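31st March

Spring, according to Aurelia Ardeleanu, who rang to say she had already sorted out her summer shoes. I had not. Mine had been shut in a bag since November, and the holiday in Paredes is paid for, so out they came.

The shoe stand went on the wooden table, set down at an angle and left that way. I claim this as style.

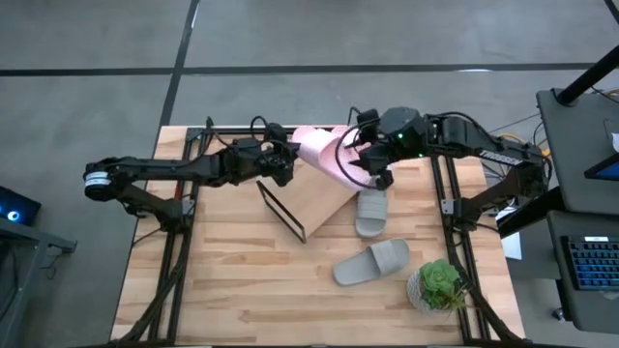
Grey slides to the right, pink business on the stand.

Opinions formed today: the grey slides will outlive me. Pink is a colour I buy in hope and wear twice. I looked up new sandals on Plurnow, found a pair at 1215 and shut the page with dignity. For that money they should walk to Paredes by themselves.

Tea at 3, then back to it. I tried thinking about which pairs I would miss in a house fire - a method from a magazine - and could only think about the house.
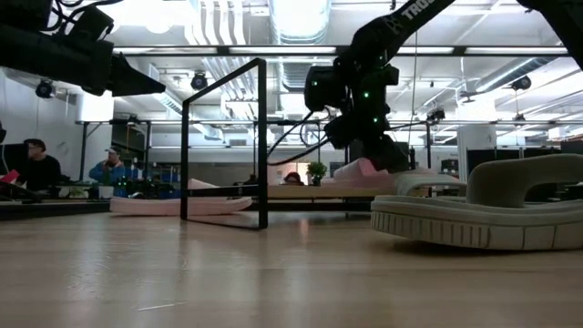
Beige with the chunky sole, pink behind the black frame.

The beige ones are coming. They have a sole like a small kerb and add to my height, and I am past being proud about either. Still undecided on the pink. Aurelia says take everything, but Aurelia is not carrying my case up the hill.

Must buy plasters.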